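### 3.2 Where fruit is kept in shared kitchens

The second part of the study looked at storage after purchase. Earlier work on household food waste has mostly relied on diaries, which record what is thrown away but say little about where the food sat before that. We wanted to know whether people who share a kitchen keep soft fruit in the fridge, on a work surface or in a bedroom, and whether the choice affects how much of it is eaten.

Households were recruited in Skadow and Rengifo through notices in shops and letting offices. In all, 41 households took part, each with at least two unrelated adults. Every household kept a storage log for four weeks in November. The log asked for the type of fruit, the place it was first put down, any later move, and how it ended up (eaten raw, cooked, given away or thrown out). Entries were made per item, so that a bag of six plums counted as six. After removing entries with no final outcome, 1,873 items remained.

Two storage places made up most of the entries: the fridge and an open surface such as a table or worktop. Bowls, hanging baskets and cupboards were grouped as "other", as were bedrooms. We did not separate fridge shelves from fridge drawers — too few households had filled in that column. 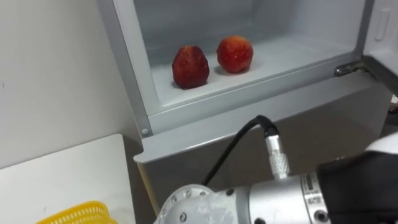
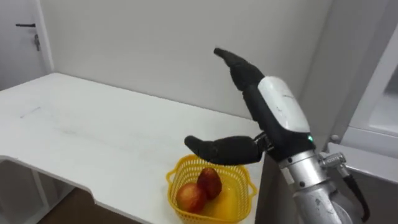
**Figure 2.** The two main storage places in the log: fridge (first image, with two red fruits) and open surface (second image, white table).

Fruit that went straight into the fridge was more likely to be eaten by the person who bought it, and less likely to be eaten by anyone else in the household. Fruit left on an open surface was shared more freely but also thrown out more often, mainly because of soft spots and mould. The pattern was clearest for peaches, plums and nectarines. For apples the storage place made little difference, and for bananas we have too few fridge entries to say anything useful.

Magdolna Kiss, commenting on a draft of this section, argued that the difference may have less to do with temperature than with ownership. In her view, putting a peach in the fridge marks it as belonging to someone, while a peach on the table is treated as anyone's, and so it may also be no one's job to check it. She suggested that the log should have asked whether items were labelled or kept on a personal shelf. We agree that the present data cannot settle this point. A later version of the log includes the question.

Moves between places were less common than we expected. Where they did happen, they nearly always went from the open surface to the fridge, and usually when the fruit was already ripe. Items moved in this way were thrown out less often than items left where they were, though people may simply move the fruit they already intend to eat.

The log has some weak points. Entries were made by whoever happened to be in the kitchen, and in larger households one person often did most of the writing. Fruit eaten on the way home was not recorded at all. Room temperature was not measured, and heating habits differed a good deal between the two towns. These matters are taken up again in Section 5.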